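Driltier

Driltier is a method for teaching robot arms to handle cloth from recordings made by people using hand-held grippers. It was published by Koseneo, a robotics group based in Olwood, and is mostly known for its results on garment folding. Later work has disputed how much those results show.

Method

A person carries out a household task with one gripper in each hand. A camera on the gripper records the jaws and whatever lies in front of them, and a policy is then trained to predict hand motion and jaw opening from the video. No robot is used during recording. Driltier adds a filtering step that drops recordings in which the two hands drift out of time with each other. The rule for dropping them was set by hand, and the paper does not test other settings.

Results

The training set held 3869 recordings from 24 homes. Koseneo reported that a two-armed robot folded sweaters and shirts correctly in most of its 200 test runs. "Correctly" was judged by the authors from a final photograph, and a fold with one sleeve sticking out was still accepted. The test garments were all laid flat before each run, so the harder job of opening up a crumpled garment was left out.

Criticism

A repeat study by the Lambrakis lab used 328 runs and found a much lower success rate, with dark knitwear doing worst. Its authors blamed weak contrast between sleeve and body. Koseneo replied that the lab had used different finger pads, a point that remains unsettled.
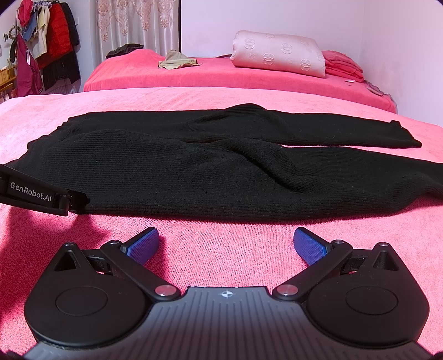
Does Driltier work on garments it was not trained on?
The published evidence is too thin to say. Most of the test garments were close in cut and size to ones in the training set, and neither group ran a separate test on unfamiliar types.

See also: Cloth manipulation; Imitation learning; Two-armed robots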